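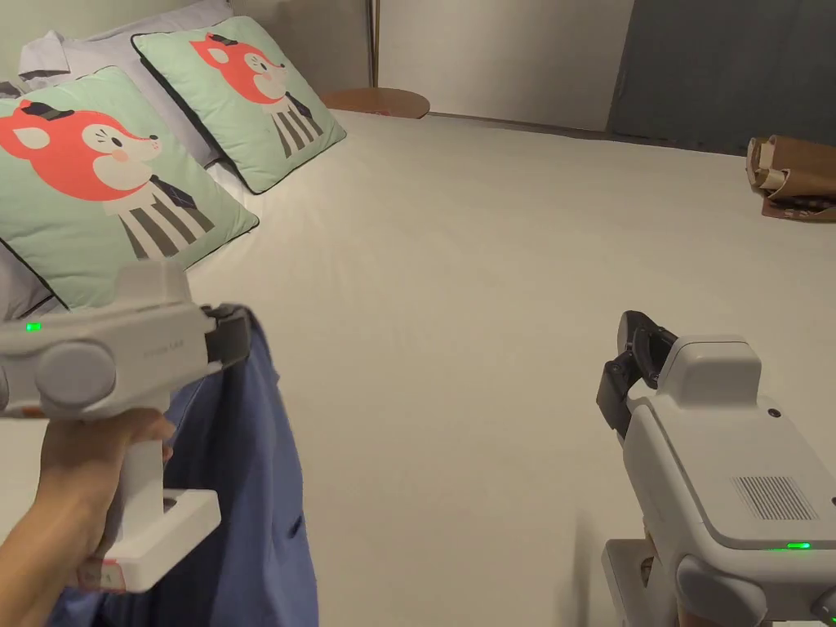

Drokthorpe Tenants Group Questions "Quiet Nights" Claims

DROKTHORPE, June - The Drokthorpe Tenants Group today asked building owner Evenell to publish the readings behind its claim that bedrooms at Plamesora Court are now "restfully quiet."

Evenell made the claim in a letter sent to all 528 apartments last month. The letter cites a drop in night noise after new window seals went in. It does not say where the noise was measured, at what hour, or with what equipment.

"We would love for it to be true," said Mamta Chaudhary, who chairs the group. "But I still hear the delivery trucks at 4 a.m., and so does everyone on my side of the building."

The group's own survey drew 49 replies. Only 16 households reported better sleep. Three said things had gotten worse - all of them on floors near the loading dock. The group admits that this is a small sample and does not prove much either way.

Evenell has also proposed a monthly "comfort fee" to cover the seals. Tenants want the fee put on hold until an outside firm has tested the bedrooms.

"A letter is not a measurement," said member Beat Egger.

Media contact: Nisha Tyagi, Drokthorpe Tenants Group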